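News | Products | Services | Events | Contact

Technology > Robotics > Equipment

Custport puts hand-held gripper kit up for hire

2019-06-22 | By Darius Ramanauskas

Custport has begun hiring out its Lepik kit, a set of hand-held grippers used to record people doing everyday jobs so that robot arms can be trained on the results. Until now the kit was sold outright, at $2,139 a pair.

The hire service covers two grippers, a head-mounted camera and the cables, and runs for a minimum of three days. Each gripper carries a cube printed with a black-and-white square marker, which the software uses to work out where the hand is in the room. The operator wears one on each hand and goes about the task as usual.
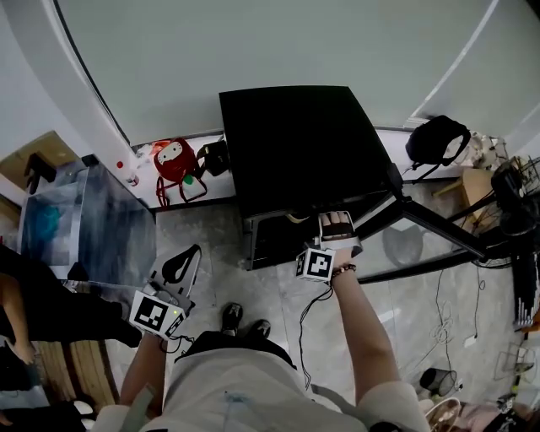
Custport says the service is aimed at small labs and colleges that need recordings for a single project and can't justify buying. Bookings opened in March for existing customers, and 16 have gone through so far. Recordings are handed over in the Prutuvow format, with a converter included for older software.

The kit has its limits. The grippers are cabled, so the operator has to keep an eye on the leads when turning or bending down. Small items such as bowls and cups are the easiest place to start — Custport advises new users to leave cupboards and drawers until later. Spare finger pads are charged separately.
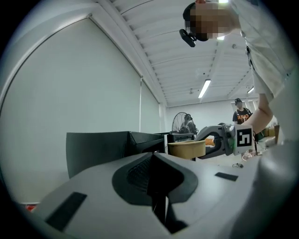 A gripper at a tan bowl, with its square marker on the side. The operator also wears a head-mounted camera.

A rival kit from Porkeo is still offered for sale only. Custport would not give the daily hire rate for publication, but said it depends on the length of the booking and that freight is paid by the customer both ways. Part of the hire fee can be put toward buying the kit later.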